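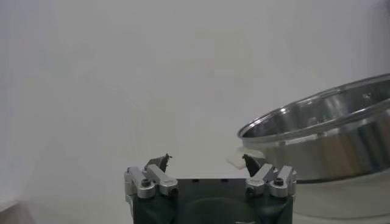

Two-finger gripper, open, beside a stainless steel pot on a white table.

Covodov publishes equipment planning guide for kitchen handling cells

BRALTIER, May 2, 2024 – Covodov, a supplier of handling equipment for commercial kitchens and food preparation sites, today released a planning guide for buyers budgeting their first robotic handling cell. The guide covers cell sizing, gripper selection, spare parts and the costs that fall outside the purchase price of the arm. It is available at no charge to kitchen operators, equipment dealers and facility planners.

The guide runs to 27 pages and is organized by budget line. Each line is marked as a one-time or recurring cost and assigned to the department that normally carries it. Utility connections, floor anchoring and guarding are listed under building work. Fingertips, screws, cables and wrist camera covers are listed under consumables and spares.

Large cookware receives a chapter of its own. Polished stainless steel pots are harder to plan for than boxes or trays of similar weight. The rim, the curved wall and the handles each call for a different grasp, and a gripper with enough force for an empty pot may not be suitable for a full one. Reflections on polished metal can also affect camera-based positioning, and the guide advises buyers to set aside time for lighting trials before the cell layout is fixed.

Covodov recommends that buyers supply their own cookware for acceptance testing. Pots of the same nominal volume differ in rim thickness and wall finish, and results obtained with one line do not carry over to another. The test schedule in the guide calls for each item to be handled empty first, then with a water load, then with the product it will hold in service.

The guide sets out 4 equipment classes, from a bench unit with a single arm to a fixed cell with its own guarding and controls. For each class it gives the floor space, power supply and staff training to be confirmed before a purchase order is placed. Prices are left blank for the buyer to complete from current quotations.

For parallel-linkage grippers with two fingers, the guide proposes a minimum stock of 2 complete fingertip sets per gripper – one for use during cleaning and one held in reserve. Linkages and pivot joints are treated as service items and should be quoted separately. Buyers are advised to ask for the opening width at the fingertips, measured with the tips fitted, and to compare it with the thickest rim in use.

A companion worksheet, named Sovarero, carries the same budget lines in spreadsheet form. It calculates annual cost over the service life entered by the buyer and shows recurring costs on a separate sheet. An update with additional lines for leased equipment is planned for September.

The guide and worksheet can be requested from the Covodov sales office in Braltier or through Robles, the company's distribution partner. Printed copies are supplied with equipment quotations on request.

About Covodov
Covodov supplies robotic arms, grippers and handling cells to commercial kitchens, and provides site surveys, installation and spare parts from its office in Braltier.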